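If you've been asked to sit in on a settlement meeting between two families and write it down, you may be feeling a bit sick about it. I certainly did, my first time, and I'd known both households since I was small! What follows is how I go about it now, after a good many meetings in Celthorpe and the farms out toward Derndale. Your own valley will have its ways, and where they differ from mine, please follow yours.

## Before anyone sits down

Visit both families separately, and do it in the same week if you can. People will notice who you saw first, so I like to send word to both houses on the same morning and let the calendar fall where it falls. Bring nothing to eat or drink that you didn't bring to the other house. (I once took a jar of plums to one side and spent a whole summer hearing about it.)

On each visit, ask three things and write down the answers in the person's own words:

- What happened, as your family tells it?
- Who else has been hurt, or has had to move away?
- What would have to be true for your children to walk to the market on a Saturday without looking over their shoulders?

That last question is the one I'd keep if I could only keep one. The first answer is usually about money or land, and then, if you sit quietly and let the tea go cold, you'll hear the other answer.

Don't carry messages between the houses at this stage, even kind ones. Kind messages change shape on the road just as much as the angry ones do.

## Choosing the place

You want somewhere that belongs to neither side, with two doors if possible, so that nobody has to wait in a doorway for the other family to pass. We used the old grain office at Eltcombe for years. Schoolrooms are good too, though the chairs are murder on older knees.

Invite 2 elders from each side to speak, and let everyone else come as listeners. It's tempting to allow more speakers when a family presses you — and they will press you — but the afternoon gets away from you very quickly.
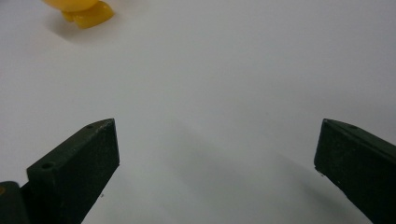 Agree ahead of time that anything carried for protection stays outside, and have both families name one person to look after it. Put that in writing and read it aloud to each house in the same words.

## Taking the record

Use a bound notebook with numbered pages, so everyone can see that no page has gone missing. Write the date, the place and the names of those present, and then leave a wide margin for corrections. At the end of each speaker's turn, read back what you've written and ask, "Is that what you said?" It's slow. In the Siregar boundary settlement we filled 70 pages this way, and nearly 100 people stayed to hear the last of them read.

When there are losses to be named, write each name in full on its own line and don't rush on to the next. Leave out words like "victim" or "attacker" unless the speaker used them, and then make it plain whose words they are.

## Writing the terms

Keep each promise to a single sentence, with who will do it and by when. "The upper family will reopen the spring path by the end of August" is something people can check. "Both sides will show respect" is a lovely thought, but you can't walk up the hill and look at it.

Make 2 copies by hand, and have both sets of elders sign each one, with the same pen. Then read the whole thing aloud once more before people stand up, including the dull parts about fences and water.

Go back and visit after the first harvest, both houses again, and bring the notebook with you in case somebody wants to see a page.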